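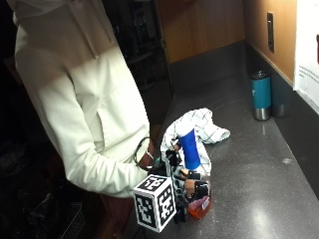

5.2 The Width Fault

Of the 146 demonstrations recorded at the Drurnemville site, 100 passed the automatic checks on the first attempt, and we were pleased with ourselves for most of a week. The trouble showed up when the first policy trained on them was run on the Drodari arm. It reached for small bottles with great confidence and closed its fingers well before it got there. It then carried the resulting pinch of air to the goal position, opened, and backed away as if the job were done.

Our first suspect was the policy, which was unfair to the policy. Replaying the raw demonstrations with no learning involved gave the same result: the recorded path of the hand was good, while the recorded opening of the fingers was wrong by a margin that grew over the session. The arm was copying its teachers faithfully.

Figure 4 shows hand pose and finger opening for one affected session. Hand pose comes from the printed cube on the handheld device and stays well behaved throughout. Finger opening comes over the cable from a separate encoder, and from the second task onward it drifts toward closed. The two streams are stored in one file, share a clock, and were assumed by the authors to share a fate. Our checks tested the first stream for gaps and jumps. They tested the second for being present, and it was certainly present.

The cause was a connector. When the wrist turned far enough, the cable tugged on its plug and the encoder restarted without complaint, taking whatever opening the fingers happened to have as its new zero. The Howells logging package does report such restarts. It reports them at the lowest message level, which we had turned off in August to make the logs easier to read. They were very easy to read.

We made 2 changes. The plug now has a clamp, so that a pull on the cable ends at the housing. Each recording also begins and ends with the fingers fully closed and then fully open, and a file is rejected if the readings at the two ends disagree. Gustska, our replay tool, now draws the finger opening beside the hand path, where a person might look at it.

Neither change would have protected anyone standing near the arm during those first runs. An arm that believes it is holding something moves at carrying speed and ignores light contact at the fingertips, and ours believed this incorrectly on every trial. We have since required a motor current consistent with a grasp before the arm may leave the pick position. Without it, the arm stops and waits for the operator.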